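Church in Sadport Opens a Room for Hard Questions

It started with a shoebox on a table in the entry hall, and a card taped to the lid asking people to write down the thing about faith they had always wanted to ask and never had. The congregation at Saragih Street Chapel in Sadport figured they might get a handful of slips over the winter, mostly from the confirmation class. By the time the box was opened in January there were 121 of them, folded small, some typed, some in pencil, and one written on the back of a grocery receipt.

A few were the sort of thing you would expect. Why does God let children get sick? Will I know my husband in heaven? Others were more homely, and in their way just as hard to answer: whether it counts as praying if you fall asleep in the middle, whether a person can be angry at God and still take communion, and what you are supposed to say to a brother who has stopped coming to church and doesn't want to talk about it.

The chapel didn't want to hand out a sheet of answers. What it has done is start a monthly gathering, called Open Door evenings, where people can sit down with a few of the questions at a time and talk them through over coffee and whatever has been baked that afternoon (there was a very good plum cake at the first one, for those keeping track). Each evening takes three questions from the box and lasts 90 minutes, and the leaders have promised to stop on time even when the talk is good, so that parents with sitters and folks who start work early won't feel they have to slip out.

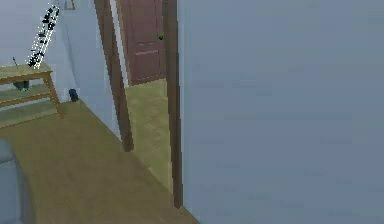
The first gathering drew people from well beyond the congregation. There were neighbors from the blocks behind the chapel, several members of the Lutheran church across the river in Vatitz, and a young couple who had only moved to town in the fall and said they came because they liked the name. Everyone was given a mug and a name tag, and the chairs were pulled into a lopsided circle that kept having to be widened as more people arrived.

Those who lead the evenings have agreed to a few ground rules, and they read them aloud at the start. You may speak or you may simply listen. You may say "I don't know," and that goes for the pastors too. What is said about somebody's family stays in the circle. And there is a minute of quiet after each question is read, before anyone says a word, which felt awfully long the first time and a good deal shorter by the third question.

That quiet has turned out to be the part people mention afterward. One woman who has belonged to the chapel most of her life told this newsletter that she had spent years nodding along in Bible study, afraid that if she opened her mouth everybody would find out how little she understood. Hearing a retired minister say that he still wrestles with the Book of Job, and has never preached on the last chapter without a knot in his stomach, was a relief to her. She went home and read the whole book over the next week, and she has some opinions about Job's friends that she is looking forward to sharing.

It hasn't all been easy going. The question about a brother who no longer comes to church stirred up some strong feelings, and a couple of people disagreed pretty firmly over whether it is kinder to keep inviting someone or to leave them be. They were still at it by the coat rack, in good humor, when the lights were being turned down. The leaders have decided to give that one a second evening all its own, later in the spring.

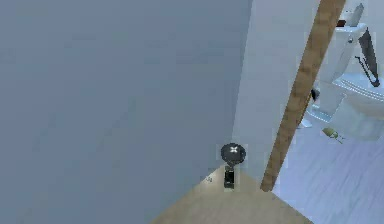 SADPORT, February. The Open Door evenings will continue every month through the end of May, starting at 7 p.m. in the chapel's lower hall. The side entrance on the parking lot will be unlocked from 6:30, and the ramp is on that side as well. There is no charge and no need to sign up, though it does help the bakers to have a rough idea of numbers, so a quick call to the office is always welcome.

A small grant of $800 from the Trusell Fund, which supports neighborhood programs in this part of the county, will pay for child care during the gatherings and for large-print copies of the readings. Children up to age ten can be dropped off in the nursery beginning at 6:45. Older kids are welcome to sit in with the grown-ups, and the confirmation class has been asked to choose one of the three questions for the March evening. Word is that they have already settled on theirs and are refusing to tell.

The church in Vatitz has offered to host in April, and rides across the river will leave from the chapel lot at 6:30 that night for anyone who would rather not drive after dark. Please let the office know ahead of time if you will need a seat, or if you have a couple of empty ones in your own car.

The shoebox, meanwhile, is back on its table in the entry hall with a fresh stack of slips and two pencils. Questions don't need to be signed, and they don't need to be neat. If your handwriting is hard to read, the office will gladly type it up for you.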